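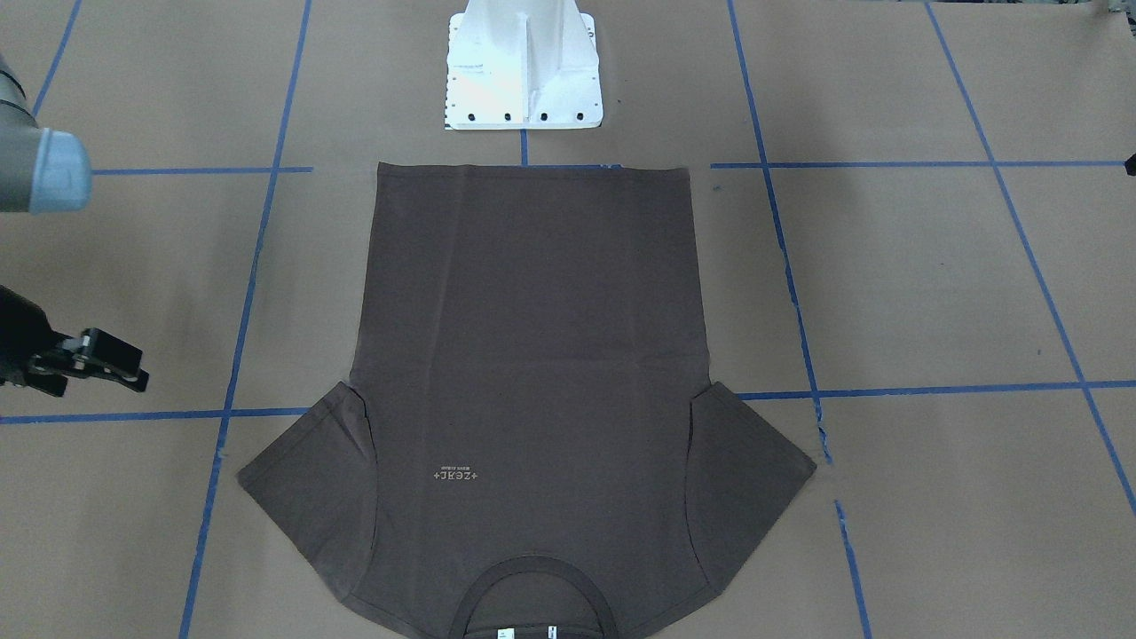 Prusuder Two-Arm Garment Cell: Demonstration Unit

The Prusuder cell is a floor-level workstation for handling single garments with two robot arms. A demonstration unit is set up at the Cledton showroom and can be seen running by appointment. The next open day is Sunday, May 19, 2024.

Work surface
The demonstration unit works on kraft paper, marked off in a grid with blue painter's tape. Paper is replaced when it tears or creases badly. Tape can be relaid by hand between sessions. A fabric-covered surface is available to order.

Arms and mounting
Both arms work from a white metal pedestal with a flat, square base plate. The plate is bolted down through the holes along its front edge. The arm on the pendant's channel 1 carries a black parallel-jaw gripper. Finger links can be changed with a hex key.

Garments
T-shirts are the standard demonstration item, short-sleeved and laid flat with the hem toward the pedestal. Visitors may bring up to 3 garments of their own. Plain and printed shirts are both accepted. Please leave out anything with metal trim or loose cords.

Session outline
Each session lasts 71 minutes and covers setup, a run under operator control, and a run from a stored program. Sessions are limited to 2 companies at a time. Visitors stand behind the floor line while the arms are powered.

Specifications
Garment area, longest side: 820 mm
Arms: 2
Mounting: floor, bolted
Control: pendant or stored program

Ordering
Cells are built at Brencombe and sold through Tanabe. Orders placed after the open day are scheduled for delivery from December. Spare gripper fingers are listed separately under Accessories. To book a demonstration, use the contact form and state the garment type and fabric.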